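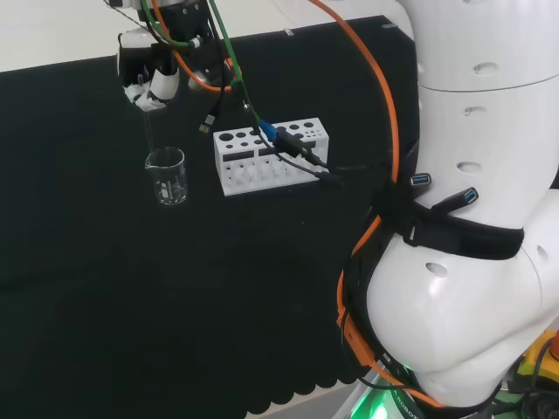
Section 4. Setting Up the Romness Bowling Machine

This section applies to the Romness bowling machine when used for batting practice on grass or artificial pitches. It is to be read together with Section 3 (Power Supply and Battery). The machine must be set up by an adult who has received instruction from the club's coaching staff.

4.1 Positioning the machine

1. Place the tripod behind the bowling crease, with one leg pointing toward the batter and two legs to the rear.
2. Spread the legs fully and tighten the three locking collars by hand. Do not use a wrench.
3. Lift the head onto the tripod post. Two people are required for this step.
4. Insert the retaining pin and confirm that the head turns freely from side to side.
5. Peg the rear legs on grass. On artificial surfaces, use the weighted feet supplied.

CAUTION: Keep fingers clear of the throwing wheels at all times when the battery is connected.

4.2 Setting line and length

1. Connect the battery and set both wheel dials to zero. Switch on at the control box.
2. Raise both dials together to 31 and wait until the sound of the wheels is steady.
3. With no batter in the net, feed one ball and note where it pitches.
4. Loosen the tilt lever, lower the head slightly for a shorter length or raise it for a fuller one, and tighten the lever again.
5. Correct the line by turning the head on the post. Do not move the tripod.
6. Repeat until three balls in a row pitch on the same spot.

Note: For swing, set one wheel faster than the other. The difference between the two dials should not exceed 3 until the batter has faced at least one full over.

CAUTION: The dial setting of 63 is the upper limit for players under the age of 16. The coach in charge is responsible for checking this setting before each session.

4.3 Feeding balls

1. Show the ball to the batter at arm's length above the machine.
2. Wait for the batter to take guard and look up.
3. Lower the ball to the chute and release it. Do not push.
4. If a ball lodges between the wheels, switch off, disconnect the battery, and allow the wheels to stop before removing it.

4.4 Care of balls and wheels

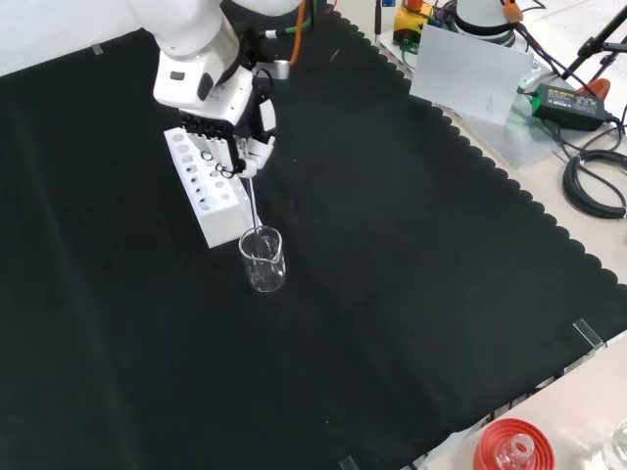 Dimpled practice balls pick up grass, soil, and rubber from the wheels, and a dirty ball will leave the machine at an uneven speed. Wash balls after every session on a damp pitch, and at least once a week in August, when nets are in heavy use. The Sosa ball cleaner is supplied as a concentrate and should be mixed in small amounts. A small clear glass beaker and a slender glass stirring rod are suitable for this purpose. Add the measured concentrate to cold water, stir until the color is even, and apply with a soft cloth.

1. Wipe each ball, rinse it, and leave it to dry away from direct heat.
2. Discard any ball that is split or has lost its round shape.
3. Wipe the wheels with a dry cloth only, with the battery disconnected.
4. Replace both wheels as a pair after 3000 deliveries.

Note: Leather balls must not be washed by this method. Refer to Section 6.

Spare wheels and retaining pins are available from the Gorcombe service desk, attention Hiyori Kawaguchi. Please quote the serial number found beneath the control box.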